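Manipulación y acondicionamiento de pedidos
Unidad 4. Recepción: bandejas, bolsas y embalaje interior
Apuntes de clase – Inês Leitão
Versión del 22 de agosto de 2005

Esta unidad continúa la anterior (apertura de cajas y cotejo del albarán) y se ocupa de lo que queda encima de la mesa cuando la caja ya está vacía: la bandeja de plástico, la bolsa transparente y lo que venga dentro. Conviene traer leída la ficha 3.

4.1 El puesto de trabajo

Mesa de superficie clara y lisa, bandeja a un lado y material embolsado al otro. 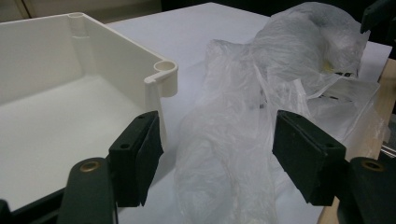 Bandeja de plástico y bolsa transparente sobre la mesa blanca.
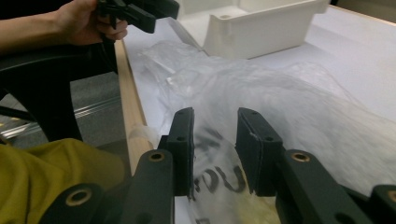
En el puesto solo se trabaja con un bulto a la vez. Si llega otro, espera en el carro. La mayor parte de los errores de recepción que corregimos en las prácticas del curso pasado venían de mezclar el contenido de dos bultos, y casi todos se habrían evitado con esta norma.

La superficie clara tiene un inconveniente conocido: el plástico transparente se confunde con ella. Antes de dar el puesto por despejado se pasa la mano por toda la mesa, también por detrás de la bandeja.

4.2 La bolsa

Llamamos bolsa de agrupación a la que reúne varias piezas o paquetes de una misma línea de pedido. No es lo mismo que la bolsa de producto, que va cerrada de fábrica y no se abre en recepción.

Orden de trabajo:

Extender la bolsa sobre la mesa sin tirar de ella.
Localizar la etiqueta o el texto impreso y alisar esa zona con la palma.
Leer la referencia y anotarla en la hoja de entrada.
Abrir por la boca. No se corta nunca por el fondo.
Sacar el contenido y pasarlo a la bandeja.
Revisar la bolsa al trasluz antes de retirarla.

El último paso se olvida con frecuencia. Una bolsa arrugada puede retener sobres planos, hojas de instrucciones o piezas pequeñas entre los pliegues, y desde arriba los reflejos impiden verlos. Joaquim Matos propone en sus prácticas volver la bolsa del revés – es más lento, pero en piezas menudas es el método que pedimos.

Las letras impresas sobre film se deforman con las arrugas. Una U puede leerse como J, un 8 como un 3. No se transcribe una referencia a partir de un plástico sin alisar, aunque parezca clara.

4.3 La bandeja

Se usa para contener, no para almacenar. El contenido pasa por ella entre la bolsa y la estantería y no debe quedarse de un turno a otro.

Carga máxima en prácticas: 800 gramos por bandeja. Con más peso se reparte en dos y se anota "1 de 2" y "2 de 2" en la hoja.

Los paquetes planos se colocan contra una pared, de canto si caben. Las piezas sueltas van al fondo, nunca encima de un paquete con documentación. Las bandejas se limpian con paño seco al terminar la sesión. Las que tengan una esquina rota se apartan y se avisa al profesor.

4.4 Qué se hace con el plástico

Las bolsas enteras y limpias se doblan y se guardan para devoluciones. Las rotas o con restos de adhesivo van al contenedor de film. Para doblarlas: sacar el aire desde el fondo hacia la boca, plegar a lo largo en dos y después enrollar. Se hacen paquetes de 50.

Si la etiqueta sigue pegada y la bolsa se va a reutilizar, se tacha con rotulador en diagonal. Una etiqueta antigua legible es un error de expedición esperando turno.

4.5 Caso para trabajar en grupo

El almacén Lorngate recibe de Plarnier un bulto con 100 piezas en una bolsa de agrupación. El operario vacía la bolsa en la bandeja, cuenta 100 y firma. Por la tarde, el cliente Sampaio reclama la hoja de garantía, que según el albarán venía con las piezas. La bolsa ya está en el contenedor de film.

Para comentar:
– En qué paso del apartado 4.2 se produjo el fallo.
– Qué debería constar en la hoja de entrada y no consta.
– Si procede reclamar a Plarnier con los datos que hay.

Tiempo: 35 minutos, incluida la puesta en común. Se entrega una sola hoja por grupo, con los nombres de todos.

Para la próxima sesión: ficha 5 (precinto y etiquetado de salida). Las prácticas de septiembre se harán con los impresos de Flistix, que tienen la casilla de observaciones en el reverso.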